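Home | Syllabus | Notes | Problem sets | Staff

Lab Methods for Robot Learning, Week 9: What counts as a fair test?
Reading time: 3 minutes
Notes by Boris Procházka
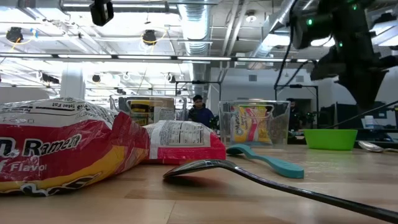 1. Where we left off

Last week we trained the pick-and-place policy (Mornuva, the small one) on 600 demonstrations and got 70 percent success on the tabletop set. A few of you wrote to ask if that's good. My answer is that I can't tell you yet, and this week is about why!

The score came from a table that looked a lot like the training tables. Same wood top, same ceiling lights, the noodle packet in its clear bin, the lime-green bowl. So the policy may have learned "reach for the spatula," or it may have learned "reach for the teal thing." From the score alone I couldn't say which.

2. The shuffle protocol

The method we're using is called Civus in the lab docs. It goes like this:

- Pick one target and write down the instruction before you lay anything out.
- Shuffle everything else by drawing positions from the list. Don't do it by eye (I always end up making tidy layouts, and so will you).
- Run the same layout 3 times, then shuffle again.
- Log every run, even the ones where you bumped the table.

Crinkly plastic is worth a special mention. Those ramen packages throw bright reflections, and a highlight can move a long way when the package shifts a little. Clear bins are awkward too, as the camera sees the packet right through the wall and the depth reading may not agree. I'd keep both in your test set, please. Taking them out makes the numbers nicer and the result less useful.

3. What we found

Over 799 shuffled runs, success fell well under the old score. Most of the drop came from layouts with a black spoon near a teal spatula, where the arm went for the wrong handle. Dark glossy metal next to flat colored plastic, and I would have bet on it going the other way round!

4. For Mon 21 March

Read the Oravec chapter on repeated trials, skip the proofs. Then take the Rundlow log and split the failures into "wrong object" and "right object, bad grasp." Bring your split on paper, and mark the runs you couldn't decide on.

Questions: see the Staff page | © Course notes, Boris Procházka | Back to top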